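Notebook, coating bench
December 2020

Topic: why the Fulora varnish stays sticky on the birch samples.

I continue from the page of Norbert Halász. He left 98 samples on the rack, all with the same varnish, sanded with 800 grit before the second coat. By touch, almost half of them are still soft at the corners. The middle is fine.

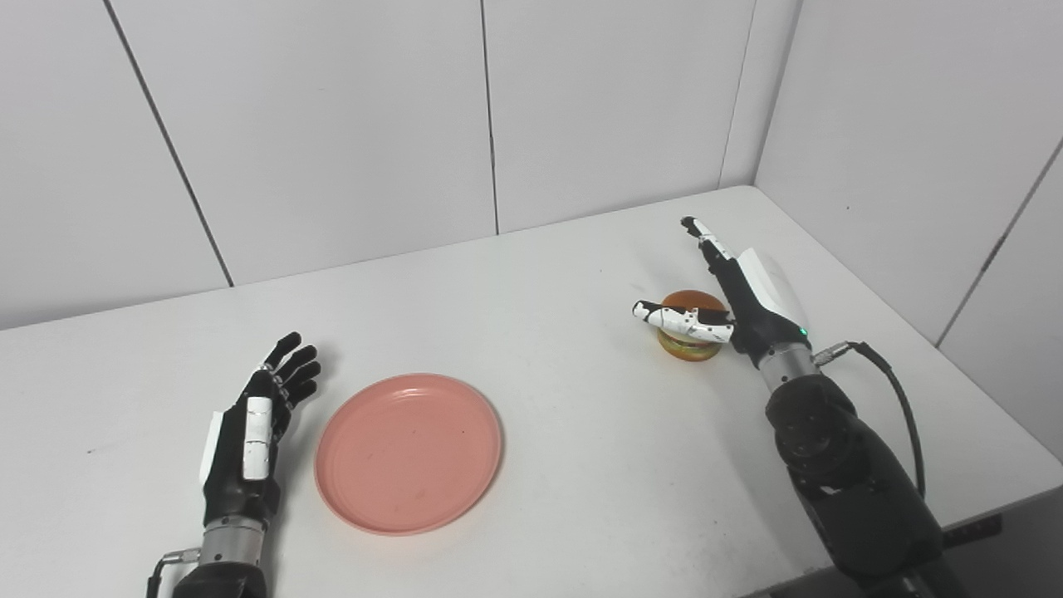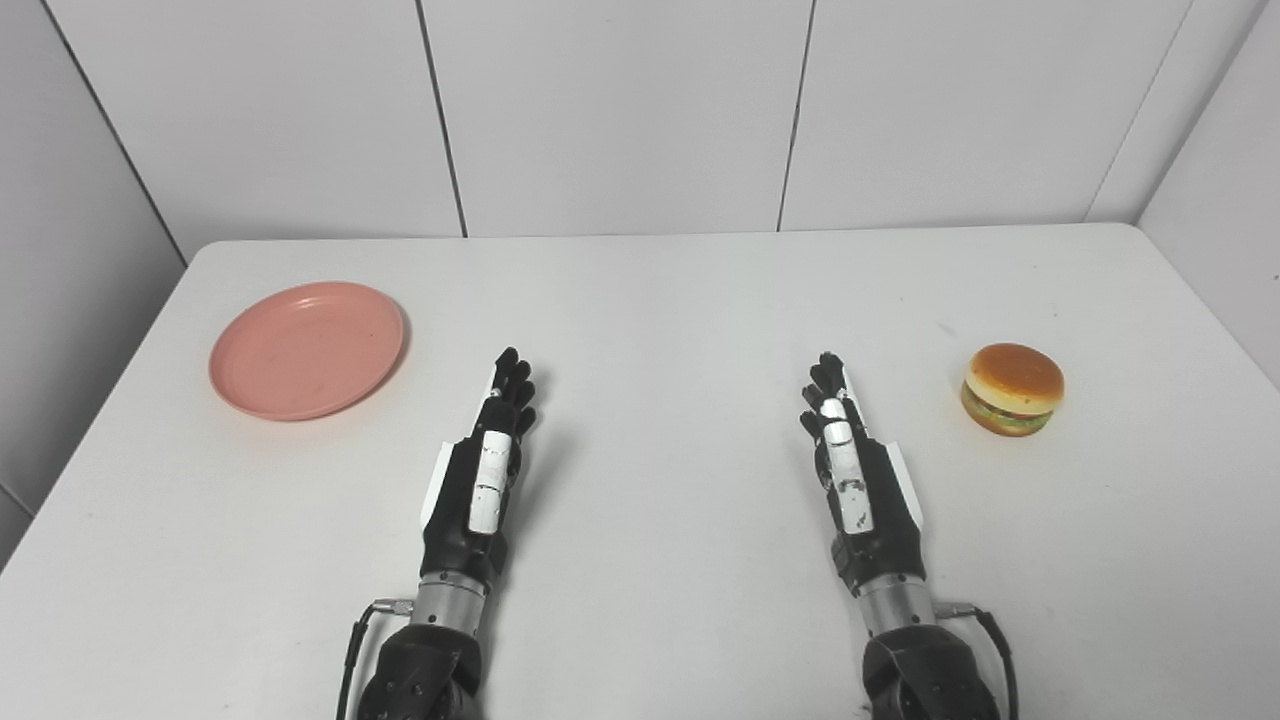
First I suspected the thinner. We changed from Mastico to Gasevier in the autumn, and the two cans do not smell the same to me. I made a small comparison: three samples with the old thinner, three with the new one, three with no thinner at all. After one night the samples without thinner were the hardest, but the surface was ugly, with brush lines. Between the two thinners I could not feel a difference. So I leave this idea for now.

Second idea is thickness. The corners get more varnish when we dip, this is known. I weighed sample 447 before and after the dip and it took more than it should by the data sheet. Norbert pulls the samples out quickly. I tried very slow pulling and the drop at the lower corner became much smaller. I should mark the speed on the handle, otherwise each of us will do it in his own way.

Third, the cupboard. Ákos Takács says the heating in the Bíró building goes down at night, and the lower shelf is near the outside wall. I put one thermometer on the lower shelf and one on the top. Must read them early, before the door is opened by somebody.

Cost, for myself: one new can is 3,000 forint, so I do not want to throw away the open one before I am sure.

To do:
- repeat slow dip with six fresh samples, same can
- ask Norbert how long he waited between coats (his page says "overnight", but which night?)
- return the fine scale to Ákos, he needs it for the glue test
- new labels, the pencil ones rub off under varnish

Later, same day: corner of the slow-dipped sample is still a bit soft, but my nail leaves no mark. I do not touch it again until tomorrow.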